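Last updated: June

Re: [chores-list] Robots by next year?

> The Draduler people say a machine will clear a table and put the
> chairs away in 2 years. They have 3146 recordings of people doing
> jobs with hand-held grippers. Surely that settles it?

It doesn't settle it for me. Look at who is doing the work. 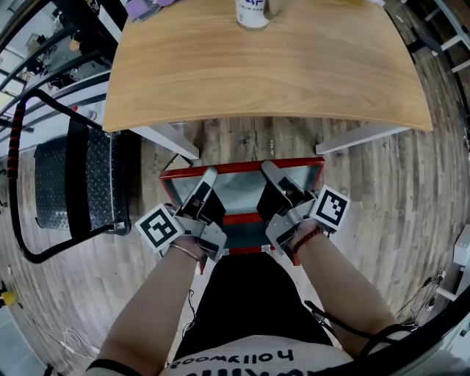
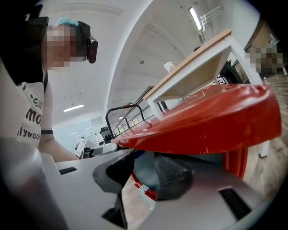
A recording of a person doing a job well is still a person doing a job well. Sindetti claimed 96 per cent on tidying last year, and when I read the small print it was five objects, all set out beforehand. Hollenstein at least publishes its failures – I'd trust them sooner, though they promise less.

My own test is dull. Put the thing in a room it has never met, with scuffed furniture and cables on the floor, and leave it alone until tea time. If Drerano or anyone else will let me watch that, start to finish and no cuts, I'll come round. Until then I'm keeping my broom.

Does anyone have the link to the longer Draduler report? The one in the archive is dead.

Contact the list owner | Copyright the list members | Back to top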